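Cliler Tabletop: data card and house rules

Version 7 of the card. Maintained by Aliki Vasilakis and Bereket Lencho. Please read the rules section before you record anything or train on anything. It's short, and it will save you a lot of grief!

Cliler Tabletop is a set of 1,283 teleoperated episodes of a single arm working with toy food and dishes on a white table. Every episode comes with a wrist camera stream, joint states, gripper opening and a plain sentence saying what the operator was asked to do. 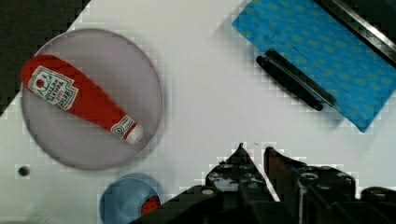
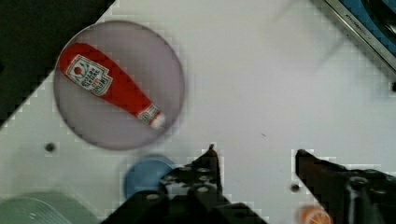
Wrist camera views, both with the toy ketchup bottle on the plate.

We started writing this card as a list of file names and it grew into a small rulebook, and I'm really glad it did. Most of the trouble people have with tabletop data comes from habits that were never written down. One operator closes the gripper before going home, another leaves it open, and six weeks later somebody is staring at a policy that shuts its fingers in midair. So the habits are written down now, and we hold ourselves to them.

What's in an episode

wrist.mp4 — video from the wrist camera
state.parquet — joint positions, gripper opening, timestamps
task.txt — one sentence, present tense, no slang
notes.txt — anything the operator wanted to say (may be empty)
flags.json — outcome, reviewer initials, rule version

Timestamps in state.parquet come from the arm controller. Video timestamps are matched to them at export, so don't shift them again in your loader. Gráinne lost an afternoon to this and asked that it be in the card twice. It's in the card twice.

Rules for recording

Rule 1. The stop button is within reach of the operator's free hand for the whole episode. If you have to lean for it, move it before you start.

Rule 2. Hands stay off the table while the arm is live. If something rolls away, end the episode, pause the arm, then fetch the thing. An episode that ends early is a perfectly good episode and gets its own flag.

Rule 3. Write the task sentence before you touch the controls. "Put the ketchup bottle in the bowl" is a good sentence. "Ketchup thing again" is how Owino, our first set, became so hard to use.

Rule 4. Say which object you mean. If two bowls are out, name the color. Use the names in objects.txt and add a new line if yours is missing. Brand names stay out of task sentences, even when a toy copies a well-known label.

Rule 5. Begin and end with the gripper open and clear of every object. The exporter checks the opening value at both ends and will complain loudly.

Rule 6. Change the layout between episodes. Turn things, swap things, let dishes sit partly out of view. A bottle that always points the same way teaches the arm one trick, and we want it to learn lots of them!

Rule 7. Never delete a failure. Flag it. Dropped objects, missed grasps and second tries are some of the most useful material we have, and Meinir's recovery work was built entirely on them.

Rules for review

Each episode is watched by someone other than its operator, at normal speed, from first frame to last. The reviewer marks one of 3 outcomes: done, partly done, not done. Partly done means that the right object moved but didn't end up where the sentence says. If you can't tell from the wrist video, mark it partly done and write why in notes.txt.

Reviewers don't rewrite task sentences. If the sentence is wrong, send it back. Yuzuki Amano keeps the list of returned episodes and is very quick about it.

At the last review, 91 episodes were waiting on a second look. They're in the held folder and left out of the default split. You're welcome to use them, but please report them separately.

Privacy and the room

The wrist camera sees more than the table when the arm is raised. Keep screens, badges and paperwork away from the work area, and tell anyone passing through that recording is on. If a face or a name gets into a video, the whole episode comes out. We don't blur and keep.

Audio is not recorded. Please don't add it in a fork.

Good practice when training

Split by session, never by episode. Layouts within a session look alike, and a random split will give you lovely numbers that mean very little.

Keep the failures in a separate loader and decide on purpose how you want to use them. The Foltari baseline script has a switch for this, off by default.

Report the rule version from flags.json. Episodes recorded under version 3 or earlier had no rule about the open gripper, and that shows in the first second of motion.

Don't shift the timestamps. (Second mention, as promised.)

Known gaps

All episodes use one table and one arm. Lighting changes less than we'd like. The objects are toys, so weights and surfaces won't match a real kitchen, and we ask that you don't use this set alone to support any claim about handling real food or glass. Left-handed operators are badly underrepresented — if you're one and you have a free hour, please write to Bereket.

The wrist view is the only view. A fixed side camera is planned under the name Itham, and its episodes will ship as a separate set with a card of their own.

Changing the rules

Open a request with the rule number in the title and attach at least one episode that shows the problem. Small wording fixes can go straight in. Anything that changes what an operator does needs agreement from both maintainers and bumps the version number. Old episodes keep the version they were recorded under.

The next open item is Rule 4, which has nothing to say yet about two objects of the same color. Suggestions very welcome.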